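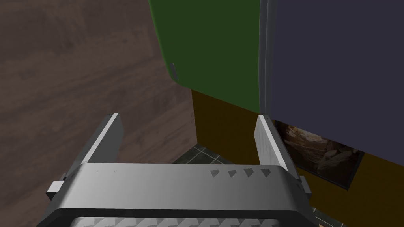
Hortensia Alvarado schrieb am 16.01.2020:

> Ich verstehe die Aufregung über das Cover nicht. Die Sängerin von
> Akik trägt die Haare kurz, na und? Im Juli waren sie noch lang,
> und damals haben alle geschrieben, sie soll endlich etwas Neues
> machen. Für mich ist das eine Perücke für den Videodreh, mehr nicht.

Liebe Hortensia, liebe Liste,

mit der Perücke bin ich nicht einverstanden. Ich habe das Interview in der neuen Bralum zweimal gelesen, weil mein Deutsch für solche Texte manchmal zu langsam ist. Auf Seite 6 sagt sie, dass sie sich die Haare selbst geschnitten hat, in der Küche, mit der Schere von ihrer Schwester. Man kann natürlich meinen, dass so etwas nur für die Presse erzählt wird. Aber die Schwester hat später unter dem Bild kommentiert, dass sie die Schere gerne zurück hätte, und das klang für mich sehr echt.

Im Forum von Makokha gibt es inzwischen mehr als 400 Beiträge zu dieser Frisur. Ich habe vielleicht 100 davon gelesen und muss sagen, dass mich der Ton dort etwas traurig macht. Einige Leute schreiben, als ob man ihnen persönlich etwas weggenommen hätte.
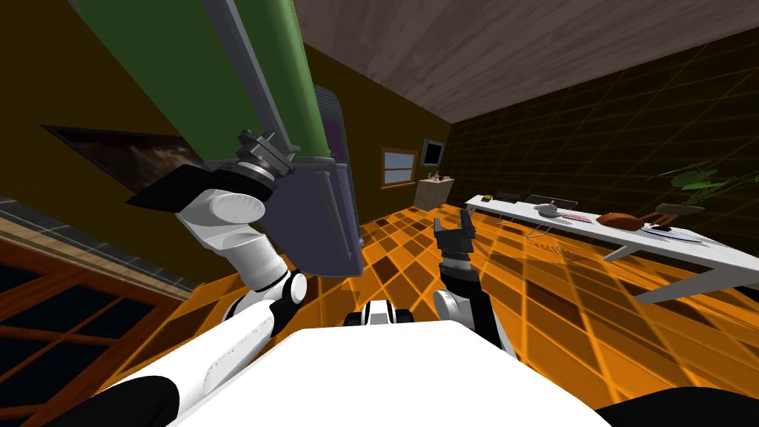
Dabei spricht sie im selben Interview über Dinge, die ich viel interessanter finde. Zum Beispiel, dass das neue Album nur 5 Lieder haben wird und dass sie wieder mit dem Produzenten von »Tevus« arbeitet. »Tevus« ist für mich bis heute ihre beste Platte, und ich hätte nicht gedacht, dass die beiden nach dem Streit noch einmal miteinander sprechen. Über den Streit selbst sagt sie leider nichts.

Eine Frage noch an alle: Hat jemand die Druckausgabe gekauft? In meiner Onlineversion fehlen die Bilder von der Reise, und im Inhaltsverzeichnis werden sie angekündigt. Falls sie in der gedruckten Ausgabe sind, würde ich mir diese gerne bestellen, auch wenn das Porto bis zu mir teurer ist als das Heft.

Entschuldigt bitte meine Fehler bei den Artikeln, ich übe noch.

Mit freundlichen Grüßen
Wekesa Kombo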